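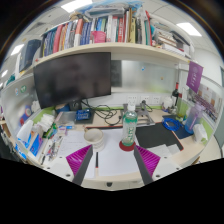 Iron gall ink, the Osgate galls

Oct 9, 2026

Back on the ink. I said in March that I was done with it until somebody gave me decent galls, and then Flor came back from her sister's at Osgate with a carrier bag full of them, so that was that. They're properly good ones: hard, dark, bluish, heavy for their size, hardly any with exit holes. The lot I had in spring were brown and papery and had plainly been sitting under the tree all winter getting rained on. I should have thrown them out and I made ink with them for a fortnight instead.

For anyone picking this book up who wasn't here then: this is for the Anent ledgers, the practice leaves. We want an ink that behaves like the ink in the ledgers so that Katherine's group has something to wreck before they go anywhere near the real pages. So it needs to be a bit nasty. A nice well-mannered modern ink is no use to us at all. It wants enough iron in it to haunt the paper, and it wants to go on pale and darken, and it wants to sit in the fibres the way the old stuff does.

What I did

Cracked the galls in the big mortar, in a tea towel (wrap them up, they fly). I don't bother getting them to powder any more. I ground them fine for the first spring batch and it took for ever to strain and left a silt in the bottom of every bottle, and the colour was no better for it. Lumps like coarse gravel are fine. 228 g after I'd picked out the wormy ones and a bit of twig.

Into 1,000 ml of rainwater from the butt, filtered through an old pillowcase. I know Flor thinks the rainwater is an affectation. It may be! But our tap water is so hard you could stand a spoon in it, and the spring batch made with tap went a funny muddy grey-brown that never came right, and I'm not changing back just to prove it to her. If she wants to run one with tap for comparison she's welcome, there are galls left.

Split it after soaking into 3 jars:

Jar A: cold steep only, no heat at all.
Jar B: simmered very low with the lid ajar, then left to stand overnight.
Jar C: left with the cloth over it to go mouldy, the old way.

Jar C is still going, obviously. It has a lovely white fur on it and smells like the inside of a cider barrel. Please don't move it off the shelf over the sink and please, please don't tidy it away. I've put tape on it with my name. The idea is that the mould breaks the tannins down to gallic acid and you get a quicker, blacker ink. I've read this in enough places to believe it but I've never had the patience to do it properly before.

A and B strained through muslin, then through a coffee filter, which is slow, slow, slow. Have a book with you. B came through the colour of strong tea. A was paler, more like weak tea with a greenish look when it's up against the window.

Then the iron. Ferrous sulphate, the pale green crystals, from the new tub (the old tub has gone rusty round the edges, and I've written DO NOT USE across the lid, it can go in the next chemical collection). I weighed it against what I had down for the spring batches and used the same proportion, so at least that's one thing I haven't fiddled with. Dissolved it separately in a drop of warm rainwater before adding. It goes black the moment it hits. I've done this I don't know how many times now and I still call people over to look.

Gum arabic last, ready-made solution, stirred in with a glass rod. A bit less than in spring, when it was sticky and stayed sticky, and the leaves blocked together in the press.

How it writes

Quill first, then the steel dip pen. On the Muñoz sheets (the gelatine-sized ones, the ones we're not supposed to use for doodling) B is beautiful. Goes on a thin silvery grey, and you'd swear you'd made it too weak, and then you look back up the page and the top line has turned. By the time I'd had lunch the whole leaf was a proper blue-black. Hairlines crisp, no feathering. I wrote out the same few ledger lines over and over, mostly turnips and candles and somebody's wages, and my hand got noticeably worse towards the end, which Katherine says is very authentic.

A is weaker all through. It darkens but it stops at a sort of charcoal, and there's a faint halo round the heavier downstrokes. I thought at first that was the gum, but B has the same gum and doesn't do it. Perhaps there's just less tannin to hold on to the iron and the loose iron is wandering off. That would make it the more damaging of the pair in the long run, with too much iron for the galls, and so maybe the more useful for us? Need to talk to Katherine about that before I pour it down the sink. NOT pouring it down the sink for now.

On the Nestex blotting (cheap, unsized, only tried it because it was there) both of them spread like gossip. No good for writing but it makes a very clear ring test. You put one drop in the middle and let it creep, and the dark tannin complex stays put while the clear wet edge carries on outwards. Then lay a strip of the bathophenanthroline paper, damped, across the ring and see where it goes pink. Pink means free iron(II). On A the pink runs right out into the pale edge. On B there's pink too, but fainter and much closer in. So that does fit with the halo, and I'm quite pleased with myself.

Note on the test strips: rinse tweezers between drops. I got a roaring pink on a blank bit of blotter and had a bad few minutes thinking the paper itself was full of iron, and it was the tweezers.

Things that went wrong

Left the steel nib standing in B while I answered the phone. It came out with a bite taken out of it. Iron gall eats steel, everyone knows it eats steel, I have told other people off for this. The nib is in the bin and I've ordered more.

Muslin. We're nearly out, and the stuff at the back of the drawer is the coarse kind for cheese. Doubled over it just about does.

I forgot to write down how long A was steeping before I split it. I put the galls in after closing and took them out when I remembered them. Sorry. I'll do it again with a clock.

Ink on the pale stone of the windowsill. I had a go at it with citric acid and it's shifted the worst but now the stone looks cleaner there than everywhere else, so I've swapped one mark for another.

Katherine's comments, so I don't lose them

She had B under the low-power microscope and liked it very much. Says the ink is sitting partly on top of the size and partly in, with little bright flecks where the gum has pooled, and that the ledgers have that too in the heavier entries. She'd like one set of leaves written with a much fuller pen so there are real blobs to practise on, descenders and crossings out and so on, because those are the places that crack and drop out. She'd also like some written on both sides of the sheet. Fine by me, I've got the turnips by heart.

She was firmer about ageing. I had been thinking of just putting the leaves in the warm cupboard with a dish of water and forgetting them. She wants the humidity going up and down on purpose, damp and then dry and then damp, as steady damp won't give us the cracking. And 2 sets, one kept back in the dark at room conditions so there's something to compare. All right. That means more leaves than I'd planned and I'll need to ask for another pack of the Muñoz, and I'd sooner Flor did the asking, she's better at it than I am.

On A she said keep it, label it as high free iron, and do one short set with it marked clearly on the back in pencil. So it gets a reprieve.

Next

Rerun A with proper times written down.
Strain C when the fur has gone grey-green and started to sink. I'll do it outside.
Fat-nibbed set in B for Katherine, both sides.
Flor to run a tap water batch if she still wants the argument.
Try a clove in the bottle against mould. The spring bottles all grew a skin, and I don't want that getting on the leaves. Some of the old recipes use a splash of wine instead, and I'm open to that as well.
Find out if the oak at Osgate is on the common or in someone's garden, as I'd like to go back for more next autumn and would rather ask first.

Bottles of A and B are in the dark cupboard, bottom shelf, on the enamel tray. Lids on tight. If you borrow B, use a quill, and rinse it after.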